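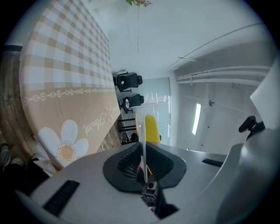
Gripper and checked tablecloth with a printed daisy.

Household chores and the Muli arm: common questions

Can a machine clear a table yet?
In part. Muli picks up rigid items with a clear edge, such as cups, boxes and closed jars, and puts them in a bin or on a shelf. It does not yet clear a table at the pace of a person. In our last full run it made 1,609 pick attempts on mixed tabletops and completed 67 percent without help.

What about the tablecloth?
Cloth is still hard. A hanging corner moves when it is touched, and the shape the planner stored is then wrong. Muli can pull a cloth off a bare table. Spreading one so the edges hang even is not supported.

Do printed patterns cause trouble?
Yes. A flower printed on fabric has no height, but the vision software sometimes returns a grasp point on it. Release 4 checks depth before closing the fingers - this removed most of the empty grasps on flat prints, though not on glossy ones.

Can it wash dishes?
No. It can load the lower rack of the Vindgate dishwasher if the rack is fully out. The upper rack is outside its reach. 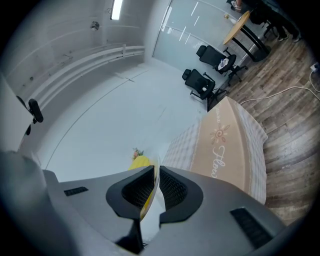
Brilten, 1 October 2024

The answers from this point on were revised after the fall tests.

How close can objects stand to each other?
Leave 30 mm between items. With less space the fingers may push the neighbor before they close on the target. Rounded, shiny objects next to a box are a frequent failure.

How heavy an object can it lift?
The limit is 400 g at full reach. Heavier items are refused and logged.

Does it work around chairs and cables?
The arm does. The mobile base stops at any cable on the floor and waits for a person to move it. Office chairs on casters are treated as moving obstacles.

Is the shop-floor version any better?
On fixed parts, yes. Grolteo runs the same arm on a packing bench where every box is the same size, and results there should not be read as a guide to kitchens.

When will folding be added?
Jabari Rotich's group plans a towel-only trial in February. Shirts are not scheduled.

Who answers questions about test data?
Imani Rweyemamu, test lead. Include the release number and the log file.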